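Bethel Araya and Estela Barrientos
June – 2 comments – 14 shares

3.2 Collection of demonstrations

All demonstrations were gathered by two operators at the Vostel site. The operator guides the arm by hand through the task, and the wrist camera records during the whole motion. We planned 500 demonstrations per operator. After removing the recordings with lost packets or an interrupted motion, 967 remained, and these form the set we call Joremia-D.

We did not clear the workspace between sessions. Desk furniture stayed in its place, and the start pose of the arm was drawn again for every demonstration. As a result, many wrist views contain no target object, or only a small part of it. In our first version of the pipeline such views were dropped by an automatic filter. The policy trained on the filtered set had difficulty when the search for the object started from an unusual direction, so we decided to keep them.

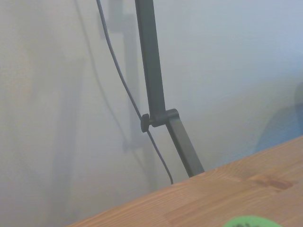

Figure 4. Wrist camera view dominated by a lamp arm and its cable. Only the top edge of a green object is visible, at the bottom.

Views like the one in Figure 4 are hard for the encoder for two reasons. The cable is thin and hangs separate from the lamp arm, and both of them throw soft shadows on the pale wall, which our segmentation baseline often labels as solid parts. We therefore asked the annotators to mark cables and shadows as their own classes in a subset of 200 views – the rest was labeled with the Stiser tool and corrected by hand.

The annotators were also told to leave blurred shapes as "unknown" when they could not name them.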